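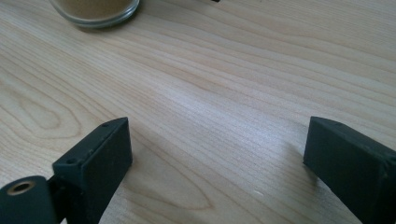
Daylight on the table, glass in the corner.

1/ I want to write a little about learning to spell my own surname in English. It is Mykhailiuk. I have lived in Sernham for six years and I have said these letters on the phone maybe 1,000 times.

2/ At first I said it the way my mother says it. The person was always quiet for a moment, and then asked, "Sorry, could you spell that?" So now I spell before they ask. M, Y, K, H. Most people lose me at the H.

3/ My library card says Mikhailuk. My dentist has Mykailiuk. The power company has the correct one, but they put it as my first name, so their letters begin "Dear Mykhailiuk". I have stopped correcting this. It feels a bit like the army.

4/ My neighbour Hervé Huet has the opposite problem. His name is very short and people do not believe it is finished. They wait with the pen. He says "Huet, that is all", and once they wrote Huet-Thatsall on his parcel. He kept the label.

5/ A colleague told me to use a shorter name for coffee. I tried Kina, it was my grandmother's nickname for me. I did not enjoy it. A stranger was shouting my grandmother's word across the shop at 8 in the morning and I did not turn around - the coffee went cold.

6/ In May I had to renew some papers and the form had 18 boxes for the family name. I have nine letters... no, ten. I counted again, it is ten. You see, even me.

7/ The lady at the counter was typing slowly and said each letter aloud. At the end she asked how to pronounce it, and she practised it, I think four times. The last time was very good. Her colour came up a little when I told her so. I was number 107 in the queue and the people behind me were not so happy.

8/ If you have a name like this, please tell me how you spell it on the phone. Do you use "K for kilo", or your own words? I say "K for kettle" and "Y for yellow". For U I still have no favourite word. Umbrella takes too long.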